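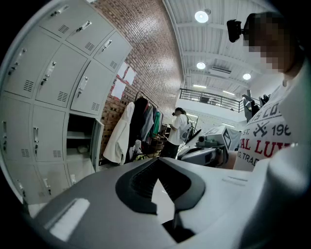

Figure 1. Lockers and clothing rack against the brick wall.

Party Renewal After Defeat: The Programme Review of the Budero Civic Party
Leonardo Sala
Submitted August 4, 2023

1. Background

The Budero Civic Party governed the region for 20 years before losing office to the Trodow Alliance. Its programme had been adopted when the party was founded and had been amended only twice. After the loss, the regional executive agreed to a full review. This report looks at how the review was run and whether ordinary members had any real influence on the result.

2. Method

I read the draft programme, the final programme and the minutes of seven executive meetings. I also interviewed five party members from the Grasso and Zidon branches. The interviews were short and were not recorded, so I have summarized them and used no direct quotes. I asked the Trodow Alliance for its view of the review but did not get a reply.

3. How the review was run

The executive sent a questionnaire to 1000 members in October. It covered housing, transit, local taxes and the way candidates are chosen. Answers went to a drafting group appointed by the party leader. The group did not publish the results, although branch presidents were given a summary on request.

Grasso held its own evening meetings and sent in a written submission. Zidon did not, and its members told me they heard of the deadline after it had passed. The minutes show that the executive discussed extending the deadline and decided against it.

4. Findings

The section on housing changed the most between the draft and the final text. The draft called for a freeze on property taxes. The final version drops this and supports a rebate for low-income owners, which was the main request in the Grasso submission.

Candidate selection hardly changed. All five people I interviewed wanted local branches to choose their own candidates, but the final programme keeps the leader's right to approve every name on the list – the same rule as before the defeat. The minutes record one short discussion of this and no vote.

5. Limits

Five interviews is a small number, and both branches are in the south of the region. I could not see the questionnaire answers, so I can't say whether the members I spoke to were typical. The link between the Grasso submission and the housing section is my own reading of the documents. A second round of interviews with the drafting group would help to test it.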